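Blog > Writing Life > Diary

Books Blog Newsletter Events Contact

Wednesday, November 14, 2018

Up too early, coffee, no breakfast. Word count at 9 a.m.: zero. Word count at noon: 837. Not great but it's the scene on the ferry and I've been dodging it since last week, so I'll take it.

Emails first, which was a mistake. Wirnstead want the cover blurb shorter again. It's down to 49 words and they'd like it "punchier." Took out the sister. Put the sister back. Sent it without her and now I feel guilty, she's in half the book.

Also the newsletter. Said I'd do the giveaway this month, so that has to go out before Thanksgiving or everybody will be traveling and no one opens it. Prize is two signed paperbacks of Blöndal plus the large print one I found in the closet. Need padded envelopes. Need stamps. Always need stamps.

Lunch standing up. Toast.

Afternoon on edits for the second Grullari book. My editor has left 27 comments on chapter six alone, and most of them say "where is he standing?" Fair. I had him by the window, then at the stove, then by the window again with no walking in between. Fixed that. Cut the dream. I liked the dream but it was doing nothing. Moved the letter up to the start of the chapter and now the fight makes more sense, though it means he knows about the money too early, so chapter four has to change to. Wrote that on a sticky note and lost the sticky note.

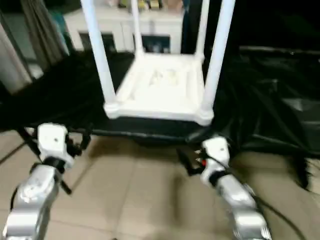 Evening, later

Library called back about the reading. They can give me the small room, an hour, and I can sell books if I bring my own change. Said yes before I checked the calender. It's the same night as the critique group. Will have to beg off and bring something good next time.

What to read though. The opening of Blöndal is safe, people laugh at the goose. But I've read it so often I can't hear it anymore. Maybe the ferry scene if it's done. It needs to be roughly 3000 words and it is very much not that yet.

Tried out Pretovex for the outline, the plotting program everyone in the group keeps on about. Spent an hour picking colors for the chapters. Closed it. Back to index cards on the bed.

One nice thing, a reader in Ohio wrote to say she read the first Grullari to her mother over two weekends and they argued about the ending. Read it twice. Must answer tomorrow, properly, not on my phone.

Tomorrow: ferry, envelopes, chapter four, call the printer about bookmarks. Bed now.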